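Forums > Family Records > Obituaries and Burials > Hellström obituary, do we trust it?

Hellström obituary, do we trust it?
14 replies · 3 shares

pelside_digger
I've been sent a typed copy of the death notice for Vilgot Hellström, my great-grandmother's brother. It says he was born in Åberg, came over as a boy, farmed outside Pelside and was laid to rest "beside his wife in the Lutheran cemetery." It also says 300 people came to the funeral. I have walked that cemetery twice. His wife is there with a stone of her own and the other half of it is blank. Has anyone seen the newspaper page itself? All I ever get is somebody's retyped version of it.

mornacott
The Trustton index has him in Pelside Lutheran, row 19. I'd call that settled. A blank half only means the family never paid for the carving. Very common in hard years.

pelside_digger
Where did Trustton get row 19, though? The index was built from obituaries. If the obituary is wrong then so is the index, and you've got one source wearing two hats.

tallgrass_lu
Agree with digger. I've found four people in that index who are buried in a different county. They read "services at" as "buried at" and moved on to the next name. And 300 mourners in a town that size? Every farmer who died around there drew 300 if you believe the paper.

mornacott
Four out of 3,000 entries is pretty good. You won't find a cleaner list for those townships, and people did turn out for funerals then.

tallgrass_lu
Four that I looked up. I haven't looked up the other ones and I doubt you have either.

hartwick_b
I have a photocopy of the church burial book (my aunt made it before the originals went to the district office). There's no Hellström man in it for that whole winter. His wife is there, plain as day, eight years before him. The pastor wrote down everybody, including a peddler he had no name for. I can't see him skipping a man who supposedly filled the church.

My guess is he was buried from the daughter's place and the paper got the cemetery wrong. She had moved to the Cilumus settlement by then. I've got the folder out again this week and will go through the loose sheets too. 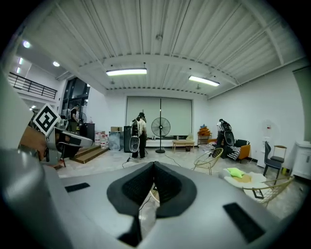
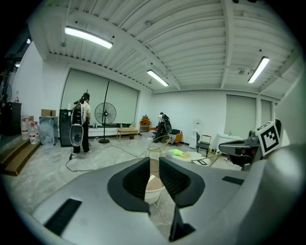 Anyway, the loose sheets are mostly receipts, but one is a list of plots sold, and it shows the space next to the wife as "returned." I take that to mean the family gave it back. Somebody could read it another way, I suppose.

mornacott
"Returned" could mean the deed was returned to them after the last payment. I've seen it used like that. You folks are awfully quick to throw out a printed obituary over one word on a scrap of paper.

hartwick_b
One word and a burial book with no burial in it.

pelside_digger
Thanks hartwick, that's more than I've gotten out of anyone in two years. Does the plot list have a date on it?

hartwick_b
Only "January" at the top, no year. Same handwriting as the later pages of the book, for whatever that's worth. I'm no expert on handwriting.

tallgrass_lu
I'd order the death certificate. The undertaker had to fill in the place of burial and he at least knew where he drove the wagon.

mornacott
Undertakers got things wrong too. My grandfather's certificate has his mother's name as his wife's.

pelside_digger
So the certificate can be wrong but the index can't?

mornacott
I didn't say that. I said I'd want a good reason before changing it. There are 400 family trees online with him in Pelside Lutheran.

tallgrass_lu
And I'd bet every last one copied it from the same place.

pelside_digger
Certificate is ordered. I'm also writing to the Cilumus township clerk to ask if they kept any burial permits. Until something comes back I'm putting his burial place down as unknown, and I'd ask people to please stop pasting row 19 into my tree.

Recent threads
Reading a Swedish death notice: is "sörjes av" always close family?
Two stones, one man (Pelside, again)
Trustton index corrections: does anyone answer the mail?
Infant burials with no first name
Åberg parish moving-out records, missing pages
What did newspapers charge for an obituary?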